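Teaching by hand vs. teleop for plugging in patch cables?

rackrat_jo
Okay so I've been trying to get my arm to plug a patch cable into a switch, and I'm stuck on how to show it the job. Right now I drive it with a leader arm (the small copy you hold and move, and the real one follows). I've recorded 44 demos so far and it gets near the port and then just sort of pokes the faceplate like it's ringing a doorbell. Do I keep going, or grab the real arm and guide it by hand instead?

dunmore_kettle
By hand, every time. With the leader arm you can't feel the click, so you end up hunting around the port, and the robot learns the hunting. When I switched to guiding mine directly on the Rurkimo I got a decent policy out of way fewer runs.

Bontu Bogale
Disagree with kettle, sorry! If you guide by hand, your hand is in the camera view the whole time, and at run time it isn't there. I did a whole batch that way and had to throw it out. Stick with the leader arm and slow down for the last 2 inches.

What does your setup look like, Jo? Which ports are you going for?

rackrat_jo
It's on the floor at the moment, my back hates me. Little open rack with the Netgear on top and an old Dell server under it, then a board out front with black bubble wrap over it where the yellow cable starts.

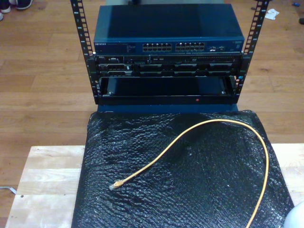 I've been picking a different port each time because I figured variety was good. The grab is fine, by the way – it picks the cable up behind the boot nearly every try. It's only the last bit that goes wrong.

tirn_pete
Well there's your problem. Two blocks of twelve that look the same, and you never tell it which one. I'd pick one port and stay on it until it works, then add a second. We did it that way in the Tirnthorpe club and it saved us a lot of grief.

dunmore_kettle
One port is fine for a party trick. It'll learn the spot and fall over the second you nudge the rack.

tirn_pete
So nudge the rack between runs? Same port, rack moved a little, cable dropped a new way each time. That's plenty of variety.

Bontu Bogale
+1 to Pete. And check which way up the clip is when you let go of the cable. If half your demos start clip up and half clip down, it has to learn a wrist turn too, and I bet you're doing that turn differently every time. I know I was.

rackrat_jo
Ugh, yes, I just drop it wherever and sort it out on the way over. How many would you record for one port?

Bontu Bogale
I'd go for 300 if you can stand it. Do them in short sittings, I get sloppy when I'm tired and it shows in the data.

dunmore_kettle
300! With a wrist force sensor you'd need a fraction of that. The Bristik one bolts straight on.

rackrat_jo
No money for a sensor till August, so leader arm it is. Starting over tonight with one port and clip up. Will post the success rate, good or bad.

Last updated: August
Contact the Nkosi Boards team | Copyright Nkosi Boards | Back to top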